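Help > Rentals > Party Goods > Common Questions
Search questions Go

Common Questions About Renting From Wudivell

We rent tables, linens, trays, dishes and chairs for weddings, reunions and the sort of birthday that needs a tent. These are the things people ask us most, often twice in the same phone call.

How far ahead should I book?

For most of the year, 2 weeks is plenty. For August, call when you get engaged, or a little before. Half the county gets married that month and they all want the same round tables.

What is the smallest order you'll take?

Pickup orders have no minimum. If you want one cake stand, come and get one cake stand. Delivery starts at $200, and that has to be rental items. The delivery fee doesn't count toward itself, though we admire the people who try.

How many guests can you handle?

We can seat up to 600 if you're willing to mix chair styles. If every chair has to match, the limit is 400. Your guests will be sitting on them and won't notice, but your mother might.

Do I have to wash everything before it goes back?

No. Scrape the plates, shake out the napkins and put things back in the crates they came in. Please don't run our flatware through your dishwasher as a kindness. We have a machine for it, and yours leaves spots.

What about the tablecloths?

Leave them dirty. Wine, gravy and frosting all come out and are covered by the rental price. Candle wax and burns are not. Never fold a damp cloth into a plastic bag and leave it in the car until Wednesday. We can tell, and so can your car.

Which serving trays go with which linens?

Beige trays go with nearly everything, so we own a great many of them. On the pale lavender-gray cloth they look calm and a bit expensive. On the tan cloth they vanish, and people set drinks down on the cheese.

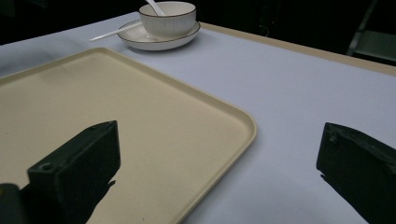
Can I change my order after I've paid?

You can add to it as long as we have the stock. You can cut it until one week out. After that the headcount is yours, including the cousins who said yes and meant maybe.

Do you set up the tables?

For a fee, yes. Without the fee, the driver leaves everything in a stack at the first dry, flat spot he can reach. He's very pleasant about it and he will not go up stairs.

Something broke. How bad is it?

A dinner plate costs less than you fear. A punch bowl costs more. Put the pieces in a box, write "broken" on it and tell us when you return the order. Hiding them at the bottom of a crate only means we find them with our hands.

Do you deliver to Ganmont?

Yes, on Fridays and Saturdays. The bridge adds time, so we give you a morning or an afternoon and won't promise an hour.

Can I cancel because of rain?

You can move your date once at no charge if you call by noon the day before. Tents are the exception, as they were rather the point.

Prices and policies last updated January 13, 2022.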